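Support > Teleoperation > Demonstration recording FAQ

Demonstration Recording: Frequently Asked Questions

This page covers the Barkano two-arm station and the push-button sorting task. Setup and calibration are in the station manual.

What counts as one demonstration?

One continuous recording, from the moment the operator presses the start pedal to the moment both arms are back at rest. A recording with a pause longer than 15 seconds is split by the Gonus recorder and has to be discarded.

Do I guide the arms by hand or by remote control?

Both are supported. Hand guiding is used for teaching fixed waypoints, such as the approach height over a tray. Full demonstrations are recorded by remote control, with one leader handle per arm. Do not mix the two methods within a recording. The joint torque values are not comparable.

How should the table be laid out?

Blue plastic tray on the left, steel tray on the right, with clear tabletop between them. Push-button parts start in the blue tray. 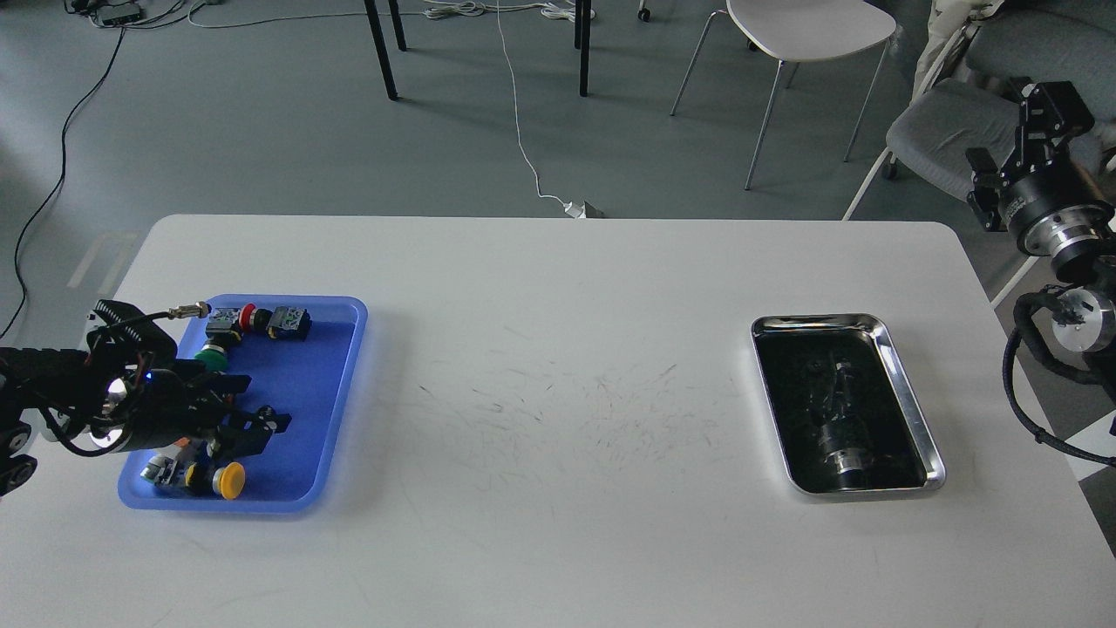 Parts may lie in any orientation. Do not line them up or sort them by color before a recording. A policy trained on tidy trays performs poorly when a part is lying on its side.

Scuff marks on the tabletop do not need to be cleaned off. Loose tape and labels should be removed.

How many demonstrations does the task need?

The current sorting set, Rerkside, holds 2,802 recordings, of which 2,624 passed review. Smaller sets will train, but grasp failures on the mushroom-head buttons increase noticeably. Partial sets can be merged if the station calibration file is the same.

Can I correct a mistake while recording?

Yes. If a part slips, reopen the gripper, raise the arm and try again without stopping. Recoveries are useful training data. Stop and discard only if a part leaves the table, the arms touch each other, or a handle loses its connection.

Why does the arm lag behind my handle?

Check the speed limit first. New operator profiles are capped at a low joint speed until 4 recordings have been accepted. If the limit has been lifted and the lag remains, restart the Ogunleye bridge service and zero both handles.

Do both arms have to move?

No. An idle arm is still recorded, and its joint positions are stored with the rest.

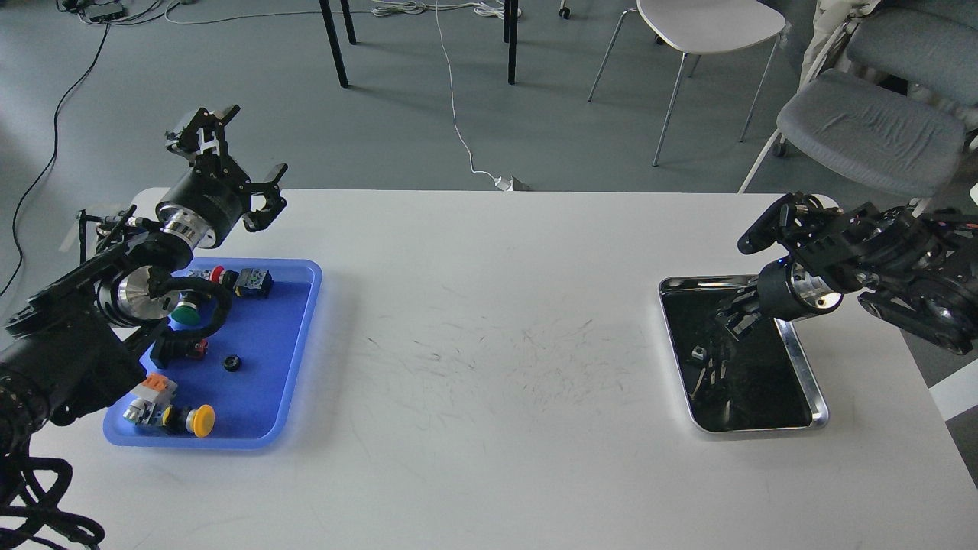 Keep the idle arm clear of the other arm's path and hold its handle still. Small drift from a resting hand is stored as motion and will be learned as motion. The handle lock removes this drift and can be switched on for each side separately.

Where are the recordings stored?

On the station's local drive until the nightly upload at 11 p.m. Rejected recordings are kept until the next set is closed, then deleted.

This site uses cookies to remember your preferences. Accept | Manage settings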